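5/7/26

Feet up, finally, with a pot of tea and the cat asleep on my coat. I want to get this down before it all runs together in my head, because it was such a good day and I know what I'm like, by the weekend I'll remember the parking and the sandwich and nothing else.

Getting there

Left at 8, which was a miracle given that I'd been up late cutting card stock. Aitana drove (bless her) and I sat with the paper roll across my knees the whole way, because she wouldn't hear of it going in the trunk with the jack and the dog blanket. Aitana Calvo has driven me to every single one of these table days and she has never once let the paper travel in the trunk. I love her for it, even if I did get out of the car with a stripe across both thighs.

The Gerach hall is even longer than I remembered. We walked and walked! Gray floor polished so hard you feel you ought to take your shoes off, and that amazing white roof up above, all crisscross bars and curves with the lamps shining in among them. I spent the first few minutes with my head tipped back like a tourist and nearly went straight into a bench. Aitana says it makes her dizzy. I could look at it all day.

Settling in

The round red table was the one I'd hoped for. I know it's silly to have feelings about a table, but the long ones make me work in a line, with everything I need always at the other end, and at a round one I can just turn. And the red is lovely with the cream and gold paper. I bought that paper from Zinero back in September, for 108 altogether, which I have not mentioned to my sister and don't intend to, and I've been saving it ever since for something that deserved it. It's the one with all the dense flowery curly stuff on it, darker olive over the gold. Very grandmother's parlor. Once a big sheet was opened out on the red I thought, yes, worth every cent.

It does catch the light, though. Wherever a lamp falls straight on it the pattern washes right out and goes pale, and then you lean over to see what you're doing and there's your own arm throwing a shadow the other way. I must remember that before I start cutting anything with a direction to it. Chalk marks don't show in the glare at all. Pencil, light, on the back. (I wrote this in the front of the notebook too, underlined, so there's no excuse next time.)

The other thing I kept going back to was the blue. There was the big bottle, deep cobalt and so shiny, with the yellow-green lettering running up it and the white stripes lower down, and the pleated orange against it. Oh, the pleats! Tight little folds, pale orange and strong orange by turns, with the red fabric over the top. I would never in my life have put those three colors together. Cobalt, orange, red. I scribbled them down right away, and now I want a whole set of boxes that way. The dark navy package with the barcode label on it looked completely different from the bottle, much quieter, nearly black toward the bottom, and that went in the notebook as well because I think it's the navy and not the cobalt that would sit best with the gold. 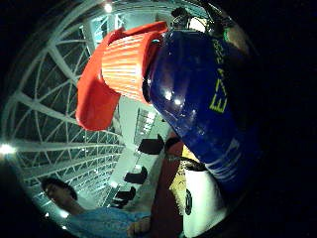
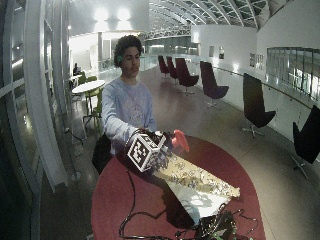
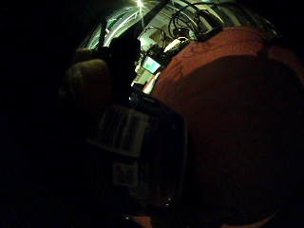 Lunch and the great glue disaster

We ate at the Rustad counter by the side door. I had the egg sandwich, Aitana had soup and then half my egg sandwich. She wanted to know why I don't just buy boxes ready covered, and I said why do you knit when there are sweaters, and she said that's different, and we went back and forth on it very happily till the coffee was cold.

Then the glue. I'd brought the new tub, the Nanomby one, 245 grams, and the lid had cracked somewhere between my kitchen and the hall. My whole tool bag! Bone folder glued to ruler, ruler glued to the packet of tissues, tissues glued to a very nice scarf. I stood at the sink in the ladies' room peeling things apart for ages. A woman washing her hands lent me her nail file, and that got the bone folder free. The scarf is soaking now in the bathroom. I don't hold out much hope for the fringe.

So not a lot got covered this afternoon, I'll be truthful. One lid and a base that don't quite match at the corner. But I did work out the turn-in I've been fighting with since last winter: you clip it at a slant, and a bit short, and fold the long sides in first. I'd been doing the short sides first all this time. Aitana pointed it out while reading her magazine, without even putting it down.

Home

Back before dark. The paper is on top of the wardrobe, flat, with the big atlas on it. Still need to measure what's left and see if it will stretch to the hat box (I doubt it, the hat box is a monster).

To do:
Ring Zinero and ask if they have any more of the cream and gold, same batch if possible.
Look for a pleating board. Orange first. Linen might hold a crease better than the cotton I've got.
New tub of glue, with a screw lid this time.
Gas money for Aitana. She'll say no. Put it in her coat pocket.
Finish the corner on that base before I show it to anybody.

Tea's gone cold and the cat has moved onto the magazine Aitana left behind. I'm going to check on the scarf and then go to bed.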